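Squeeze, lift, wipe, repeat

A morning looking after the hand grippers at Rundier's Culodthorpe workshop

I'd been promised robots, and I'm a sucker for robots, so I drove out to Culodthorpe far too early and sat in the car park with a flask. Rundier runs a teaching cell there called Odera. People work a pair of grippers by hand, the movements get recorded, and later on an arm has a go at copying them.

What I hadn't bargained for was how much of the day goes on upkeep! Before anyone picks anything up, the finger pads are wiped, the screws on the top plates are nipped up and both cables are followed by hand from grip to plug. Then the paper on the board gets checked for creases (a crease will tip a pouch over, and pouches are the thing this month).

Pouches are horrible, by the way. They sag, they slide, and if one finger closes a touch early the whole lot swings round. The yellow one with the white cap took both grippers, one to each side, with the clear tub standing by on the left. 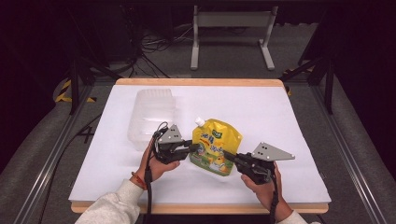

How often do the grippers need setting up again?

Every 2667 squeezes, or sooner if the two sides stop closing together. It's a two-person job and takes most of a tea break.

I got to try the trigger check myself. You pull slowly, let go slowly, and watch a number on the screen, which should settle at 1305 when the fingers are fully open. Mine did it on the third go - I was absurdly pleased. If it won't settle, the usual culprit is a tired spring, and there's a drawer of those marked Aron, after the old cell they were first bought for.

New pads were due after lunch, so I stayed for that as well.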